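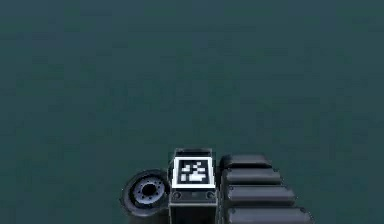 Thursday, April 8, 2021. Third go at the antigen swab kits from Wadholm, and I'm still grumpy about them. Jacobus Chauke brought the nursing home samples over from Trurholm before lunch, all bagged and labelled properly (thank you!), and we ran the first 10 against our usual PCR. The square marker on the front of the grey wrist module put me in mind of our tube labels, so while I think of it: square codes on everything from now on please, the long thin ones wrap round the tube and the scanner hates them.

Anyway, the kits. Faint lines again, and I do mean faint, Jacobus and I stood at the window arguing over 4 of them. He'd call them positive, I wouldn't, and the leaflet says "any visible line", which is no help at all when two people see different things! PCR plate comes off this evening so we'll find out who buys the biscuits.

Joo lot are still sealed in the fridge, don't open them until we've finished these. Rondow want results on 100 samples before the state will look at the paperwork again, and at this rate that's ages away. Ran out of small gloves too. Ordered more, seven boxes.

Next batch: read at the same minute, both of us, write it down before talking.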